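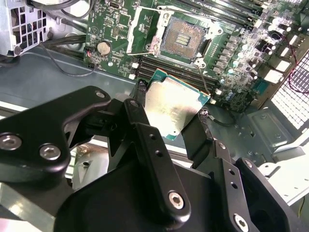
Lasico Bench Kit: data card, release 2

Summary

Lasico is a sample dataset that ships with the Trandach bench kit, a single-arm package sold for desktop computer teardown and rebuild work. The release holds 136 episodes, each limited to 11 minutes, with wrist and fixed views stored as separate streams. Processor handling makes up most of it.

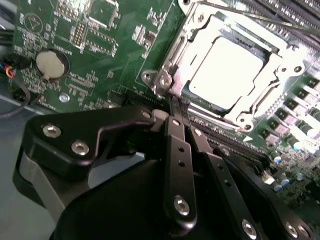 Episodes are labeled by task, not by outcome. A reviewer marks the outcome in a second file, and the two are joined on episode ID. Wrist video is recorded at 30 frames per second with fixed exposure — bright metal will clip, and we don't correct it.

Close-range frames with no gripper in view are kept. Filter on the field tool_visible if you don't want them.
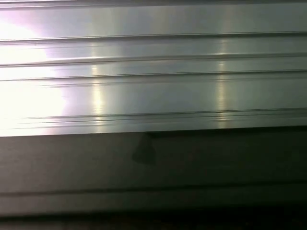
Known limits

One chassis layout only. Force readings are missing from the April episodes. Lever and socket contact is not annotated.

Maintainers: Erzsébet Gál, Botond Oláh
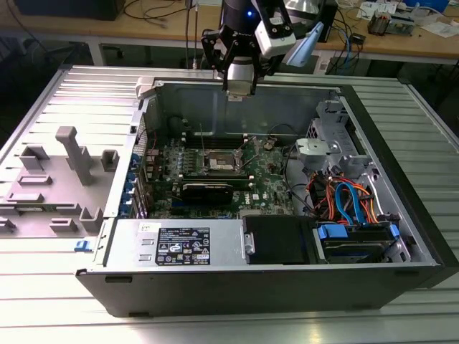 Vol. 2, No. 11

The fixed view covers the open tower and the arm's approach from above. Calibration files are in /calib, one per view.

Comments (2)

Ernő Vincze: Does the loader run without the kit license?

Sándor Lengyel: Yes, the loader is separate. Only the controller needs it.

This site uses cookies to remember your settings. Accept | Manage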